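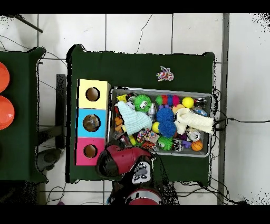

常见问题：小帆船秋冬系列赛

页面内容适用于九月开始的秋季系列赛和随后的冬季系列赛。夏季晚间赛另有一页。航行细则（SI）和竞赛通知（NoR）与本页有出入时，以那两份文件为准。

报名与资格

谁可以参加？

俱乐部的全体正式会员、家庭会员和青少年会员都可以参加，不需要另外申请资格。外俱乐部的船员可以按单日访客身份参赛，成绩计入当日排名，不计入系列总排名。如果想计入总排名，需要在第二个比赛日之前转为正式会员或冬季会员。

冬季会员和正式会员有什么区别？

冬季会员的有效期从九月到次年三月底，可以参加秋冬两个系列，可以使用更衣室和下水坡道，船场里没有固定船位，在年度大会上没有表决权。正式会员的年费是359镑，包含一个露天小帆船船位。两种会员都由会籍秘书 Sobia Ansari 办理，表格放在会所前台，网站的会员栏也能下载。

中途加入系列赛可以吗？

可以。没有参加的轮次按 DNC 计分。系列赛有去掉最差成绩的规定，缺席一两个比赛日的船仍然有机会拿到不错的名次，缺得再多就比较难了。

需要提前报名还是当天报名？

系列赛报名一次即可，之后每个比赛日只需要签到。访客当天报名，在竞赛办公室窗口填一张单子。窗口在当天船长会之前关闭，关闭以后到的访客可以下水，但不计成绩。

签到忘了怎么办？

下水前忘记签到的船，按附加罚分处理，罚分数写在航行细则里。回岸后忘记签退的船同样罚分。签退一项请务必重视，安全艇要等签退板上所有的名字都划掉才能收队，过去有几次一直找到停车场。

有没有年龄限制？

青少年会员可以独立参赛，条件是已经通过训练部的二级考核，并且家长或指定监护人全程在岸上。监护人的姓名写在签到表最后一栏。监护人自己也在比赛的，需要另外委托一位留在岸上的成年人。

双人艇每次换船员可以吗？

舵手在整个系列里保持不变，成绩跟着舵手走。缭手可以每个比赛日更换，也可以在同一天的两轮之间更换，更换前到签到处改一下名字。舵手和缭手在系列中途互换位置的，原来的成绩不能带过去。

我可以换船吗？

可以，但换了船型以后成绩记在另一条记录下。只有一种例外：自己的船在系列期间损坏，经竞赛秘书同意，可以借用同型的船继续计分。

船型与让分

哪些船型可以参赛？

分三组出发。第一组是快速双人艇，第二组是慢速让分组，第三组是 Beltau 训练艇组。双体船在报名船数足够的时候单独出发，不够的时候并入第一组，当天船长会上会说明。

龙骨船不参加小帆船系列，请看龙骨船分会的页面。

让分数字从哪里来？

采用全国公布的让分表，系列开始时的数值用到系列结束，中途即使有更新也不改。表上没有的船型，由竞赛委员会给一个俱乐部数值。俱乐部数值在每个系列结束后复核一次，复核结果从下一个系列开始使用，不追溯。

我觉得我的船让分不合理，能申诉吗？

可以写邮件给竞赛秘书，说明船型、帆面积和改装情况。委员会在系列之间开会讨论。系列进行中不处理让分方面的意见，在酒吧里当面提出的也不处理。

Beltau 组有让分吗？

没有，同型船同时出发，先到先得。船体、桅杆和帆必须保持出厂状态。可以更换的部件有主缭滑轮、压舷带、舵柄延长杆和风向标。前帆缭绳的粗细可以自己选择。

帆上没有号码可以比赛吗？

访客可以在没有帆号的情况下参加一天，需要在签到时说明船体颜色，让裁判船能够辨认。系列报名的船必须有帆号，号码与报名表一致。借别人的帆时，请把借来的帆号告诉竞赛办公室，每年都有几条船因为没有说而被记成 DNC，之后再改很费工夫。

船需要丈量吗？

系列赛不做例行丈量。参赛者有责任保证自己的船符合级别规则。有人提出丈量抗议时，由抗议委员会决定是否丈量。

需要保险吗？

需要。所有参赛船必须有有效的第三者责任险，最低保额写在竞赛通知里。正式会员每年续费时出示过保单的，不用再出示。访客请随身带保单或者手机上的电子版。俱乐部的 Beltau 训练艇由俱乐部投保，借用人承担免赔额部分。

当天流程

船长会几点开？

以公告栏张贴的时间为准。秋季和冬季的时间不同，冬季天黑得早，会提前。船长会在会所一楼的阳台下面开，下雨时挪到更衣室外面的走廊。

船长会一定要参加吗？

第一次来的船员必须参加，老会员建议参加。航线变更、浅滩水位、当天的安全频道都在会上讲。因为没有参加船长会而走错航线，不能作为补偿的理由。

一天赛几轮？

通常两轮，第二轮在第一轮全部船只到达后尽快开始，中间不回岸。风太小或者太大时，竞赛官可以减为一轮，也可以全天取消。遇到补赛，一天最多赛三轮。

起航程序是怎样的？

按照标准程序：预告信号，四分钟时的准备信号，一分钟信号，起航。第二组和第三组的预告信号紧接在前一组的起航信号之后。声号可能因为气罐或者喇叭的问题漏掉，计时一律看旗。

准备旗用哪一面？

一般用 P 旗。发生过一次全体召回之后，竞赛官通常会换成 U 旗，情况严重时用黑旗。冬季系列基本不用黑旗，但航行细则保留了这项权利。

抢航了怎么知道？

个别召回升 X 旗并鸣一声。裁判船会尽量用扩音器喊帆号，喊不喊、听不听得见，都不影响判罚。自己没有把握的时候可以回去重新起航。

航线怎么看？

航线写在裁判船船尾的白板上，依次写出浮标的字母，红底字母表示左舷绕标，绿底字母表示右舷绕标。圈数写在最下面一行。固定浮标的位置图贴在公告栏，网站上也有一份，每年水库管理方移动过浮标后会更新。

Pridley 湾里面可以走吗？

比赛中 Pridley 湾口黄色浮标连线以内是障碍区，不可以进入，帆杆越过连线也算。比赛之外可以进去，请低速通过，湾里有人钓鱼。冬天水位低的时候，湾口东侧有一道石脊，稳向板全放的船会碰到。

时间限制是多少？

每组第一条船必须在航行细则规定的时限内到达，否则该轮无效。第一条船到达以后，其余船有20分钟的时间窗口，窗口以外到达的记为 DNF。让分组的时间窗口从修正前的实际到达时间算起。

缩短航程怎么表示？

升 S 旗，鸣两声，终点线在升旗的船和它旁边的标志之间。请注意升旗的船有时候是安全艇，停在某个绕标点旁边。缩短航程对让分组可以按圈数平均计算，快船和慢船完成的圈数可以不同。

我需要提前回岸，怎么办？

告诉裁判船或者最近的一条安全艇，挥手示意然后指向岸边也可以。回岸后马上签退，在签退表上写 RET。

几级风会取消？

没有一个固定数字。竞赛官看平均风、阵风、水温和当天可用的安全艇数量来决定。Beltau 组的上限比另外两组低，会出现只取消第三组的情况。对自己的能力没有把握的人请留在岸上，这一点每位舵手自行决定，竞赛官决定开赛并不代表条件适合每一条船。

结冰怎么办？

坡道上有冰的时候全天取消，不再等待。消息会在早上八点之前发到会员群里，公告栏也会贴。请不要自己往坡道上撒盐，水库管理方不允许。
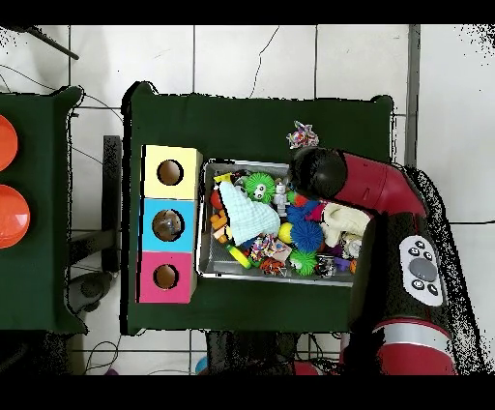
Dernwood 帆船俱乐部　竞赛与训练部

安全

必须穿什么？

从在码头上登船开始，到离开坡道为止，所有人都要穿个人浮力装备，拉链和扣带全部系好。充气式救生衣不适合小帆船比赛，请穿浮力背心。冬季系列必须穿湿衣或者干衣，棉质衣物不要贴身穿。头盔对青少年是强制的，对成年人是建议。

安全艇怎么安排？

由 Jonalyn Calimlim 负责排班和无线电。每个比赛日至少有两条安全艇在水上，参赛船多的时候会再加一条。安全艇不够时不起航。每条安全艇上两个人，其中一个必须持有动力艇证书。

安全艇救人和救船的顺序是什么？

先人后船。安全艇会先确认船上所有人的情况，需要时把人带回岸边，船可能抛锚或者系在浮标上，等情况允许再去取。请不要因为担心船而拒绝上安全艇。取船过程中造成的损坏由船主承担。

翻船后自己扶正了，需要报告吗？

不需要，向旁边的安全艇竖一下拇指，表示一切正常就可以。没有示意的，安全艇会开过来询问，这样的询问不算外来帮助。

接受了外来帮助还能继续比赛吗？

身体有危险时接受帮助不影响继续比赛，但如果因此在比赛中明显得利，可能被抗议。安全艇帮你扶正船的，那一轮请自行退出，下一轮可以照常参加。

别人遇到危险，我停下来帮忙，成绩怎么办？

帮助遇险者是规则规定的义务。回岸后填一张补偿申请表，写清楚停下来的位置、当时的名次和大概耽误的时间，抗议委员会通常按平均分处理。

船上要带什么？

一根拖缆、一把能割断绳索的刀，双人艇再加一支桨。拖缆要能浮在水面上，一端预先系在桅杆底座上。单人艇舱内有气室的，出发前检查排水塞。哨子挂在浮力背心上。

可以带手机吗？

可以，放防水袋。比赛中除了紧急情况不能用来通信，也不能看岸上发来的风况信息。使用运动手表记录航迹没有问题。

安全频道是多少？

当天写在白板上。参赛者没有义务携带对讲机，带了的请只收听，除了求救不要发话。

家人可以坐安全艇看比赛吗？

不可以。观赛请到会所阳台或者北岸步道。步道尽头的旧泵房平台属于水库管理方，门开着也请不要上去。

抗议与判罚

犯规了怎么办？

碰了标，转一圈。与其他船有关的犯规，转两圈，圈数包含一次迎风换舷和一次顺风换舷。要尽快离开其他船再做，做的过程中没有航行权。

不确定自己有没有犯规呢？

可以先做解脱。俱乐部另外设有岸上处罚：回岸后、听证开始之前承认犯规的，按比例罚分，那一轮不取消资格。岸上处罚在竞赛办公室填表，不收费。

想抗议别人，水上要做什么？

立即大声喊“抗议”。船体长度不到六米的船不要求升红旗，我们系列里的小帆船都在此列。到达后告诉裁判船你要抗议哪一条船，报帆号。

抗议书什么时候交？

时限写在公告栏，从最后一条船到达最后一轮终点时开始算。表格在竞赛办公室窗口旁边的木架上。先写再改没有关系，过了时限交的一般不受理。

听证是什么样的？

由三个人组成抗议委员会，当事双方各自陈述，可以带一位证人。用桌上的小船模型摆位置。一般当天结束，证人已经离开的情况可以推到下一个比赛日。没有必要准备书面材料，航迹记录可以出示，委员会会考虑它的误差。

有没有不那么正式的办法？

有。双方都同意的话，可以找竞赛官 Tariq Ghumman 或者他当天指定的人做一次咨询听取。听完后给出意见，犯规一方可以接受岸上处罚，任何一方不接受，仍然可以走正式听证。过去两年多数纠纷是这样处理的。涉及碰撞损坏的不适用。

碰坏了别人的船怎么赔？

双方交换姓名和保险信息，各自联系保险公司。俱乐部不参与赔偿的金额和谈判。抗议委员会认定的事实可以提供给保险公司参考。

成绩能改吗？

成绩表贴出后发现错误的，填“计分查询”表，写明轮次、帆号和你认为正确的名次。圈数错误是最常见的一种，请把前后相邻两条船的帆号也写上。

计分

用哪种计分？

低分制。第一名一分，第二名两分，依此类推。没有到达、抢航未返回、取消资格的分数按该系列报名船数加一。DNC 也按报名船数加一。

去掉几轮最差成绩？

取决于完成的总轮次，对照表在航行细则末尾。因为不良行为被取消资格的轮次不能去掉。

值班的那天算多少分？

按你在本系列其他轮次的平均分计算，每个系列只能使用一次值班平均分。值了两次班的，第二次按 DNC 计，但可以要求把第二次换到下一个系列使用，需要在系列结束前提出。

同分怎么排？

按规则附录的办法：先比较好成绩的个数，再比较最后一轮。让分组修正时间相同的，该轮并列，两个名次的分数相加后平分。

Gavrilă 杯是怎么回事？

Gavrilă 杯发给秋冬两个系列总分合并以后最好的 Beltau 艇舵手。两个系列都要报名，任何一个系列没有完成规定轮次的不参加评选。奖杯由获胜者保管到次年九月，刻字费由俱乐部支付，归还之前请不要用金属抛光膏。

什么时候发奖？

冬季系列的最后一个比赛日，回岸后在会所里发。不能到场的请委托别人领取。单轮没有奖品。

值班

必须值班吗？

报名系列赛的每位舵手每个系列值班一次。岗位有裁判船计时、裁判船记录、安全艇驾驶、安全艇副手和岸上签到。没有动力艇证书的人不会被排到驾驶岗位。

值班表在哪里看？

贴在楼梯口，会员网站上也有。排到的日子不方便，请自己找人交换，换好后在纸质表上改名字并签字，只在网上改不算数。

没有值班会怎样？

缺席值班且没有找到替换的，本系列最好的一轮成绩改为 DNC。连续两个系列缺席的，下一个系列不接受报名。

没有裁判经验可以值裁判船吗？

可以。新手通常安排做记录，和一位有经验的人搭档。记录员要做的事情就是按到达顺序写帆号，看不清时先画一个问号，再往下写，不要停下来讨论。

值班有饭吃吗？

厨房给值班的人准备一份热汤和一份三明治，饮料自理。有过敏或者忌口的，在签到时告诉厨房。

船场与坡道

我的船位在哪里？

船位号由船场负责人 Adelmo Zuccaro 分配，写在确认信里。船必须停在自己的号上，拖车朝外，至少用两条绑带固定在地锚上。没有绑带的船，大风预报时船场会代为绑上，绑带费用记入账单。

下水推车放在哪里？

船下水后，把推车拉到坡道左侧的草地上，不要留在坡道上。请在推车上写帆号。推车上没有写字、又长期没人认领的，每年春天清理一次。

路拖车可以留在船场吗？

比赛日当天可以停在下层停车场靠围栏的一侧。过夜需要停到后场，并且在车架上贴标签。后场的门锁密码每个季度更换，请向船场询问。

坡道的先后次序有规定吗？

第三组先下水，第二组其次，第一组最后。回岸时没有次序，安全艇优先。请在草地上装好帆再推到坡道口，不要在坡道口装舵。

裁判船和坡道之间可以穿行吗？

起航程序进行期间，没有轮到出发的船要离开起航线50米以上。坡道前面的通道始终保持畅通，风小的时候也不要在通道里等。

船场有水和电吗？

有两个冲洗用的水龙头，结冰期间关闭。电源只供维修区使用，使用前登记。请不要在船场里打磨玻璃钢，需要打磨的到维修棚里去做，棚里要戴口罩。

外来船底需要清洗吗？

需要。凡是在别的水域使用过的船、推车和湿衣，进入水库之前都要检查、清洗、晾干。访客在签到表上签字声明已经做过。水库管理方会抽查，没有做的不能下水。

借船

俱乐部有船可以借吗？

训练部有几条 Beltau 训练艇，训练没有占用的时候可以借来参加第三组。借船人要通过船艇考核。借船按比赛日收费，费用在前台缴纳，青少年会员免费。

怎样预订？

在训练部的预订表上写名字，每人最多提前预订两个比赛日。开赛前四十分钟没有到场的，船给候补名单上的人。

能固定借同一条吗？

不能保证。几条船的状态差别不大，帆的新旧会轮换。抽签决定哪一条，抽签在船长会之前做。

借船期间弄坏了东西怎么办？

写在船艇日志里，并且在白板上那条船的名字旁边画叉。正常磨损不用赔。请不要用胶带处理完就直接放回去，下一个人不知道情况，过去出过横桅支索在水上断开的事。

想先训练再比赛，有课程吗？

训练部主管 Maham Butt 在九月安排一期比赛入门班，内容包括起航、绕标、基本规则和压舷。报名要求是能够独立驾驶单人艇绕三角航线。课程的最后一次就是参加系列赛的一轮，成绩不计入总分。

会所与其他

几点开门？

比赛日早上八点半开大门，更衣室同时开放。厨房在第一轮期间供应热饮，第二轮结束后供应热食，卖完为止。酒吧在所有安全艇回岸之后才营业。

更衣室的柜子能过夜吗？

不能。柜子当天使用，晚上清空。留在里面的东西放进走廊的失物箱，每个系列结束时处理掉。

可以带狗吗？

可以带到草地和阳台，全程牵绳。更衣室、厨房和坡道不可以。水里也不可以，这是水库管理方的规定。

停车怎么收费？

会员凭风挡上的标贴免费。访客的停车包含在单日报名费里，把报名收据放在仪表台上。上层停车场靠近入口的几个位置留给行动不便的人。

坐公共交通能到吗？

公交车在 Dernwood 村口有一站，从那里沿水坝路步行到会所。水坝路没有路灯，冬季回程请带手电。带湿衣的人也可以在会员群里问一下有没有顺路的车。

照片在哪里看？

比赛日的照片放在会员网站的相册里。不希望自己或者孩子的照片公开的，在报名表上勾选相应一栏，之后想改变选择的，发邮件给会籍秘书。

比赛取消了退费吗？

系列报名费不退。访客当天一轮都没有完成的，可以凭收据在同一系列内再来一次，也可以退款，请在两周之内提出。

还有问题问谁？

竞赛和规则方面找 Tariq Ghumman，会籍和缴费找 Sobia Ansari，船位和坡道找 Adelmo Zuccaro，训练和借船找 Maham Butt，安全艇值班找 Jonalyn Calimlim。邮箱地址在联系页。比赛日当天请直接到竞赛办公室窗口，起航程序开始后窗口没有人，第一轮结束之前不要打裁判船的电话。

相关文件

竞赛通知（秋冬系列）
航行细则（秋冬系列）
固定浮标位置图
值班说明：裁判船
值班说明：安全艇
船艇检查、清洗、晾干须知
Beltau 训练艇借用条款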